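14 comments | 801 shares

Keep the bag. Bin the bag tax.

By Snædís Kvaran

So the council in Brundau wants us paying for paper bags now too. Fine. Whatever. Plastic went years ago and I didn't shed a tear. But look at what filled the gap: the free tote. Every bank, every dentist, every half-marathon. I have 25 of them stuffed behind the boiler and I have asked for maybe one.

They are rubbish, mostly. Thin handles, no bottom to speak of. Put a melon in and it swings into your knee all the way up the hill. Two washes and the print's gone and so is the shape.

My aunt had one shopping bag for my whole childhood. Bought at the market in Drollia, restitched by Grímur Mogensen at the shoe repair whenever a seam went. Grímur still does straps. He says hardly anyone under sixty comes in, and why would they, when the next tote is free at the door.

A decent strap is most of it. Wide, woven, doesnt cut your shoulder. 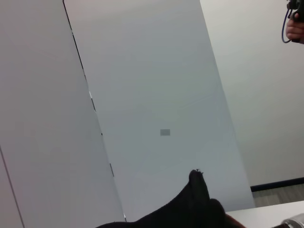
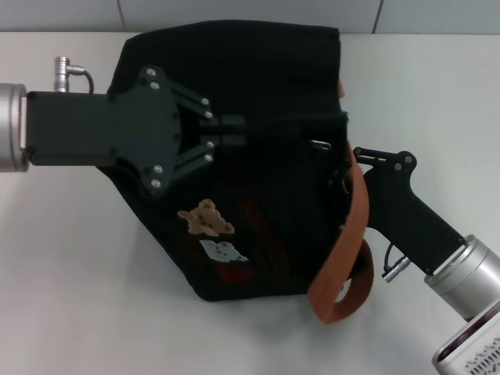
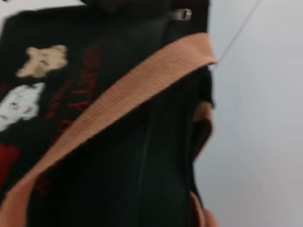 Anyway. The tax. Esben Egilsson wrote in these pages last week that a charge on paper will "change behaviour". It'll change mine, I'll take another free tote. The charge should go on the giveaways, paid by the firm with its name on the side. If the bank had to pay for all 700 it handed out at the harbour fair it might of thought twice.

And help the menders a bit with the money. Cheaper rent on the old stalls would do for a start. Grímur's goes up again in the new year.

6 comments awaiting approval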